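Opinión: bloques de madera Skastel + cubetas Trasetero, después de dos meses

Puntuación: 4 de 5
Comprado en: Korkton, en octubre

Voy rápido que tengo poco rato. Compré el juego de bloques Skastel (el básico, tres colores) y aparte las cubetas Trasetero para clasificar por color. 34 euros los bloques. Las cubetas venían en un lote con otras cosas, no sé decir el precio suelto.

Lo bueno primero. Colores: rojo, azul, amarillo, bien diferenciados. Se distinguen a la primera incluso con la luz floja de las seis de la tarde. Formas variadas, cubos, rectángulos, cilindros, algún arco. Los rectangulares son los que más uso. El cilindro también, de pie aguanta bien si la mesa está nivelada. La mía lo está, tablero de madera clara.

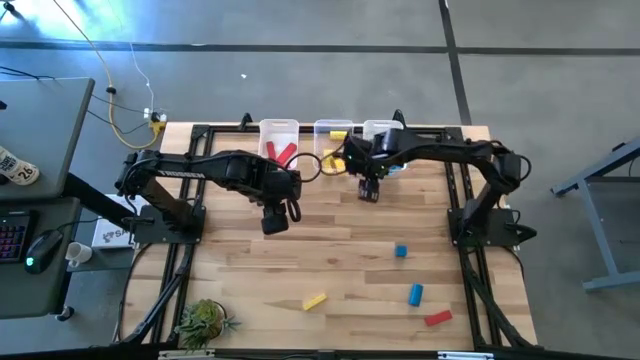 Las cubetas transparentes, un acierto. Se ve lo que hay dentro sin levantar nada y para clasificar por color ahorras etiquetas. Pegas: un bloque largo puede quedarse atravesado arriba, en el borde, en vez de caer. Me ha pasado unas cuantas veces. Con los cubos pequeños ni te enteras, entran solos. Y los rectangulares se quedan en diagonal dentro, así que caben menos de los que uno calcula.

Peso: la caja completa de bloques me dio 1,740 kg en la báscula de cocina. Más de lo que esperaba, se nota madera maciza. Cantos suaves, ni una astilla de momento. La pintura aguanta, un par de roces en los rojos y ya. No huelen a nada, que con los Haldane que tenía antes había que abrir la ventana.

Otra cosa, las asas. Agujero ovalado, sin piezas añadidas que se rompan. Cómodas. La blanca es igual de práctica para llevarla de un sitio a otro pero claro, no ves el contenido, yo la dejo para lo que sobra.

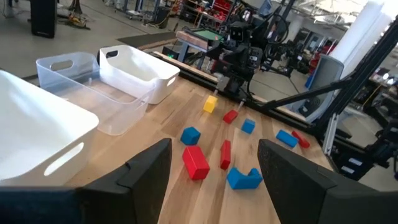

Bloques Skastel sobre la mesa, con el arco azul; a la izquierda, las cubetas.

Lo del arco: bonito, pero es la pieza mas tonta de guardar. No apila con nada salvo que le busques el hueco con un cilindro. Los peques lo usan de puente, de cuna, de teléfono, de todo.

Lo que no me gustó: el folleto (viene solo en inglés, firmado por una tal Beathag Drummond, con 57 ideas de juego, la mitad repetidas) y que no vendan piezas sueltas. Escribí para pedir un cubo amarillo y me ofrecieron otro juego entero. Pues no.

Limpieza: paño húmedo y a secar. Las cubetas al fregadero, se rayan un poco con estropajo asi que esponja.

¿Lo volvería a comprar? Los bloques sí. Las cubetas también, pero un tamaño más grandes si las hay.

212 personas encontraron útil esta opinión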